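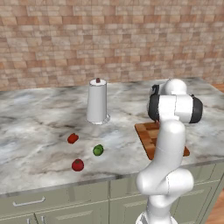
Cutting boards, quick notes before I forget again.

- Wash by hand, hot water, drop of soap. Both sides, every time. One wet side = warped board.
- Stand it on edge to dry. Not flat on the counter, not against the wall.
- Never the dishwasher. Lost a nice one that way in August, split right down a glue line.
- Onion smell: coarse salt, half a lemon, scrub, leave 6 minutes, rinse.
- Beet stains, same thing but do it twice. Still pink? Live with it.

**Oil.** Food grade mineral oil only. Olive oil goes rancid, dont bother. Warm the bottle in a mug of hot water, pour on plenty, rub in with an old T-shirt. End grain drinks a lot more than you'd think. Overnight, wipe off, done. Once a month, more if it looks chalky.

**Rough spots.** 400 grit, light hand, with the grain on a long-grain board. Small circles on end grain. Wipe, dry, oil agian.

**Sliding around.** Damp dish towel underneath. Natalina uses shelf liner, works too, but lift it out after or water sits under there.

Raw chicken gets its own plastic board. Mine's the 2 dollar one from Marras.

Knife sharpening next time, stone is still at Gerardo's.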